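Cukport releases Garis 5 messaging and content service for entry-level phones

Update adds offline reading, smaller downloads and support for 197 handset models

Cukport today announced the general release of Garis 5, a new version of its subscription-free information service for low-cost mobile phones. The release replaces the text-message interface used in earlier versions with a compact Web client and extends device support to 197 handset models, including the Zumex line of keypad phones.

Garis delivers crop prices, weather bulletins, exam preparation material and local news. In Garis 5, content is sent in compressed packages and stored on the handset, so that a user can open items already received when no network is available. The client requests only those items that have changed after the last connection. The installed client occupies 301 kilobytes and runs on phones without a touch screen.

The service catalog at launch contains 3307 items. Content can be filtered by subject, language and region. Settings made in the previous version are carried over when the user signs in with the same phone number.

Garis 5 also introduces Joshi, a publishing tool for content partners. Joshi checks each item for length, character set and image size before it is accepted, and shows how the item will be displayed on small screens. Partners can schedule items in advance and withdraw them at any time. Existing partner accounts will be moved to Joshi by December, after which the earlier upload page will be closed.

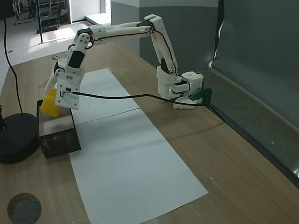
Photo: Cukport

Availability

Garis 5 is available now from the Cukport download page and will be preinstalled on new Zumex phones. Users of the previous version will receive a text message with an update link. The service is free of charge; standard data rates set by the network operator apply. Certain features may not be available on all handsets or in all regions.

About Cukport

Cukport develops software and content services for mobile phones. Its products are distributed through handset makers and network operators.

Media contact: Cukport Press Office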